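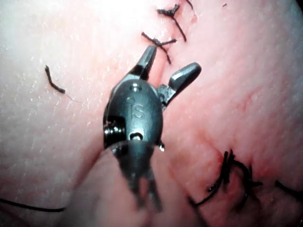

Robotic gripper open over the tissue, knots at the top and lower right. Henao suturing course, Sunday.

1/ I spent Sunday on the Henao robotic suturing course, the one Piltari sells to hospitals and residency programs. Several of you asked if it's worth the money, so this is my review.

2/ What you get: one full day at the console, an instructor beside you, tissue, suture, and two instruments per trainee. You also get 20 sessions of online practice to use before you show up. Do those first. I did 19 and was glad of every one.

3/ The morning is all single knots. You place one, tie it, cut the tails, move over. The instructor for my group was Iolo Sayce. He talks very little and stops you the moment you pull up on a thread instead of along it.

4/ Tissue is the main reason to pick this over a simulator. It's pink, it shines under the light, and it shows marks. You can see the red patch by my lower right cluster. A silicone pad would have let me off.

5/ That cluster is a running stitch I had to finish with too many throws. The two knots at the top are cleaner, with short tails. I'd show those to an attending. I would not show the other one.

6/ The instruments are the weak part of the package. You share a pool, and some pairs have a lot of hours on them. One of mine was slow to close all the way – I asked for a swap and had it in a couple of minutes, but you have to ask.

7/ Scoring: the Pradero software grades you on time, path length and dropped needles, out of 200. It doesn't look at the knot at all. A bad knot tied fast scores well. Sayce grades the knots by eye at the end and his sheet is the one to keep.

8/ Price is $1940 for the day, practice sessions included. Lunch is not. The Grodville site has free parking, and the last console slot ends at 6 p.m.

9/ Who it's for: second-year residents and up, or anyone coming over from straight laparoscopy. If you've never tied inside a box trainer, wait.

10/ Next dates are in July. Aníbal Rivadeneyra took the two-day version and says the second day is mostly bowel anastomosis. I'll ask him to post his notes.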